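The Trolska Run

The comic shop on Wernmont Street closed its back issue room in March, and the stock went to the narrator of this account, who had made the only offer. It came to 300 long boxes. One of them held Trolska, numbers 1 through 47, with number 31 missing.

I catalog for a living. The procedure is fixed: remove the book from the bag, check the staples, count the pages, grade, rebag, enter. A missing number gets a blank line.

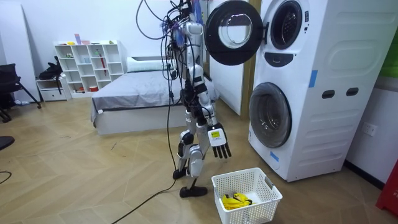 Robot and stacked washer-dryer, herringbone floor.

The publisher, Ziro, had printed 2,000 copies of each issue. The indicia said so in small type. For number 32 the figure was 500, with no explanation, and the letters page had been replaced by a notice that the previous issue had been recalled over a coloring error.

I read 30 and 32 in sequence. In 30, the lighthouse keeper goes down to the cellar with a lamp. In 32, she is at sea in an open boat and the lamp is out. Her coat is a different green.

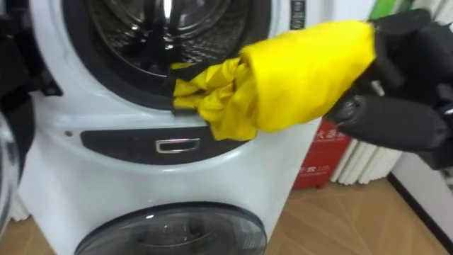
Number 31

It arrived on a Sunday, in a mailer with a Hjaltadóttir Books return label and 2 sheets of backing board. I had ordered it from a want list months before and had stopped checking.

Staples clean. Spine tight, one tick near the top. Page count correct. I turned to the cellar sequence and looked for the coloring error, page by page, under the desk lamp.

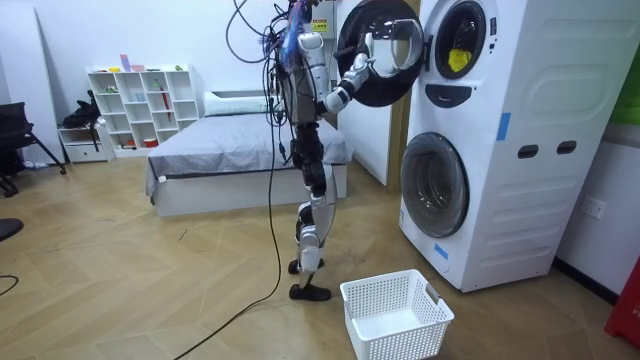
The colors were fine. The registration was good and the blacks were solid. On page nineteen the keeper reached the bottom step and held up the lamp - and the cellar was full of long boxes, stacked to the ceiling, each with a number on the end.

I counted the ones I could see. Then I graded the book, put it in a new bag, and filled in the blank line. I left the lamp on when I went to bed.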